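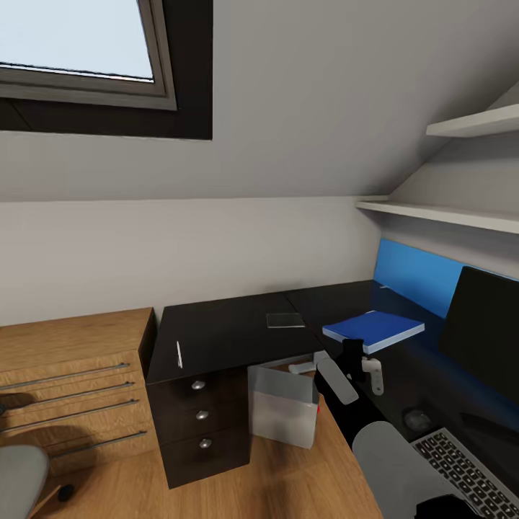 20 January 2022

Listing appraisal notes, Drongate St job (Renu and me)

Second pass at the comparable sales for the Drongate St terrace. The first pass used everything sold within 1 km and the spread was too wide to be any use to the vendor. Cut it back to Colside only, same side of the railway, attached or semi-attached, sold since last April. Leaves 30 sales.

Took out two of those. One was between family members and the other went with a shop on the same title. Renu thinks the corner one with the rear lane should go as well. I've left it in for now but marked it.

Land size is the problem. Council rates notice says 301 sq m and the old plan in the vendor's folder says less, no figure I can read with confidence. Title search ordered through Baysal this morning. Not putting any land area in the draft until it's back.

Build date: vendor says 1815, from her grandfather. Can't be right for that street, the subdivision wasn't drawn up until well after. Possibly the number of an old lot or a deed. Ad copy to say "period terrace" and leave it there. Erasto to ring the local history room at the library and see if they hold the rate books.

Adjustments used so far:
Off-street parking – added as a flat amount, same as the last three appraisals
Renovated kitchen – only where the listing gives a date for the work
Roof space – no adjustment unless there's a permit on file

That last one needs a proper rule. Agents in Colside are calling anything with a ladder a third bedroom. Checked five of the sales against council records and two had approval for a habitable room. The other three I've treated as storage, and the sale prices sit closer to the two-bedroom group when I do that. Small sample, wouldn't lean on it.

Skistumus export dropped the sale dates again when I filtered by street. Workaround: export the whole suburb, filter in the spreadsheet. Takes around 30 minutes with the clean-up. Have logged it with them.

Fee and campaign length not discussed with the vendor yet. She asked about auction versus private sale on the phone and I said we'd cover both in writing. Renu favours private sale with a closing date. I'd want to see how the two auctions up the hill go first.

To do
Chase title search
Erasto – library, rate books
Re-run the medians with and without the corner property
Ask vendor for the rewiring certificate and the termite report
Draft price range to Renu before it goes out, she wants to check the bottom end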